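Progress report to the Willems fund
Sirkgate sorting practice, period until the end of March

1. What was done in this period

In the last report we wrote that the practice sessions would move from the hall to ordinary rooms at Sirkgate. This was done. The sessions are now held where people live, and we use the surfaces that are there: a kitchen worktop, a low table, a bed. Many of our participants have only one room, so the bed is also the place where shopping is unpacked.

The task itself was not changed. Food is laid out, then it is sorted onto plates and trays and put away. One session takes up to 29 minutes. The sheets from Trastomel are used under the food, so that the bedding stays clean. They wrinkle easily and small fruit rolls into the folds, but they are light to carry and we will keep them.

The layout on the bed has now fruit and vegetables together. The carrot and the leafy greens lie at the top of the pink sheet, the greens already on a white plate, and the oranges and dark red fruit are in one group lower down. The green tray stands beside the sheet, directly on the duvet.

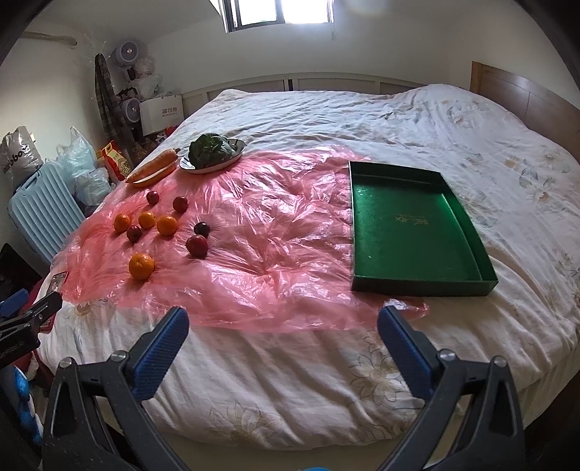
2. Materials and costs

From the budget of 3000 euro we have spent mainly on food, plates and plastic sheets. The trays came from Mikine without cost. Their low walls are good for flat things, less good for round fruit when the tray is carried — we ask for a deeper model in the next order.

The line for food was exceeded by 200 euro. We propose to cover this from the line for hall rent, which is not needed any more.

3. Difficulties

A mattress is soft, and a full plate on it tips easily. We now put plates down first and fill them after. Two sessions were postponed because the rooms were not free.

4. Next period

We will continue in the same rooms and add tins and packets to the food. The written instructions will be shortened to one page.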